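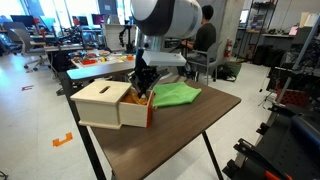 Notebook, February, voice commands in Perkoment

Started 9:40. Continuing from the page about the wake phrase. Today only the rerouting commands and the "add a stop" flow, because Taras wants numbers before the build for the Cetidier people is frozen.

Setup is the same as last time: phone on Android, test build, head unit connected by cable, simulated GPS track. I used the long track (the ring road, then the exit to Hrytsenko, then small streets). Microphone at the normal place on the dashboard mount. Road noise from the speaker behind, at the middle level. I did not change the noise level during the day, so the comparison with the previous page should be fair.

The recorded phrase set has 2,000 phrases now. Before it was 1,000, and the new half is all from drivers who speak with an accent, myself included. I played the full set once against the old grammar and once against the new one. The playing takes a long time, so I let it run and worked on the dialog texts in between.

First observation, 10:30. The old grammar fails on "take me another way" in a strange manner. It understands the words, the transcript is correct in the log, but it starts a search for a place with the name "Another Way". It found a cafe. I have seen this before in the complaints but I could not repeat it. Now I can: it happens only when there is no traffic event on the route. When there is an event, the reroute intent wins. So the score of the intent depends on the traffic state, and I don't think anyone did this on purpose. Wrote it to Taras Bondarchuk, he answered that it was added for the alert dialog long ago and then everyone forgot about it.

With the new grammar the phrase goes to reroute in both states. Good.

Second observation. "Avoid tolls" works. "No tolls" works. "Don't want to pay" works in the new grammar, and I was surprised, I did not write this one. It comes from the synonyms list of Flustasari. I must look what else is in this list. Some of it is maybe too wide: "cheap way" also turns tolls off, and for a driver it can mean less fuel.

11:15. Stopped the run for ten minutes, the phone became very warm and the recognizer went slower. I noticed it from the timestamps only. Put the phone out of the holder and switched off the screen mirroring. After this the response time came back to normal. To remember: take the first block after a pause out of the latency table. It always looks too good.

Latency, new grammar, without network: the time from the end of speech to the beep is fine on short commands. On "add a stop" with a street name it is 120 ms longer than in the old build. I can live with it. Taras can maybe not. He has the opinion that the driver repeats the command if the beep comes late, and then we get two stops. I tried to speak it twice quickly, on purpose, and yes: two stops, the same gas station, one after the other. The route then says "you have arrived" twice. This is a bug independent of latency, we should simply not accept the same stop two times in a row. Filed.

Lunch.

13:05. "Add a stop" flow, by hand, no recordings.

"Add a gas station." Gives three results, reads the first one. OK.
"The second one." OK.
"The closer one." Not understood. It reads the first one again.
"Not this one." It cancels everything! Very bad. I would expect the next result.
"Skip." OK, but who says skip.
"Gas station after the bridge." Ignores "after the bridge" and says nothing about it. The driver will believe it was understood.

The last one bothers me most. When we ignore a part of the phrase, we must say so, or at least read the place back with the name of the road. I prefer the second — it is one sentence longer, but the driver hears where he is going. Draft of the text: "Gas station on Mill Road, eight minutes away. Add it?" I tried it with the synthetic voice and the comma makes a pause which is too long, so the recognizer opens before the question is finished and catches its own voice. Removed the comma and put "that is". Sounds a little bit stiff but works.

14:20. Results of the big run are ready. I compare only the intent, not the slots.

Old grammar, rerouting part: many errors, most of them in the "another way" family, as described. New grammar: this family is clean. But there is a new problem, small. "Go back" is now taken as reroute to the start point, and before it was the back button of the menu. In the recordings both meanings exist, and I labeled them myself, so maybe I am also not consistent. I listened to several again. In two cases I changed the label. I write it here so that it doesn't look like I made the table nicer: the old labels are kept in the file with the ending _before.

The proposal for "go back": if a menu is open, it is the menu. If only the map is open, ask. Never reroute without asking on this phrase.

15:10. Taras came by and we tried it with the radio on. Music is no problem at this volume. News is a problem. The speaker in the news said a sentence with "turn around" in it and the app was in listening state after a beep, so it started to calculate a U-turn. We had a good laugh but it is the same thing as with passengers talking. The echo cancel should remove the radio, since it plays through our own unit. It looks like the reference signal is not connected in this build. I checked in the settings page: the reference channel is empty. So everything I measured today is without echo cancel. For the recordings it doesn't matter, they come from the outside speaker. For the radio test it matters completely, the radio test is not valid and must be repeated.

Open things for the next page:
— ask for the build with the reference channel
— read the synonyms list of Flustasari from beginning to end, mark "cheap way"
— "not this one" must go to the next result
— double stop, filed, no owner yet
— more "go back" recordings, with the screen state written down at the moment of recording
— Cetidier want the set to be 3,000 phrases before they sign. Ask them if hand-free calling phrases are counted in this or not

Log files are in the usual folder, the run from the morning has two parts because of the pause. Don't join them, the clock of the second part starts again from zero.

16:50 stopped.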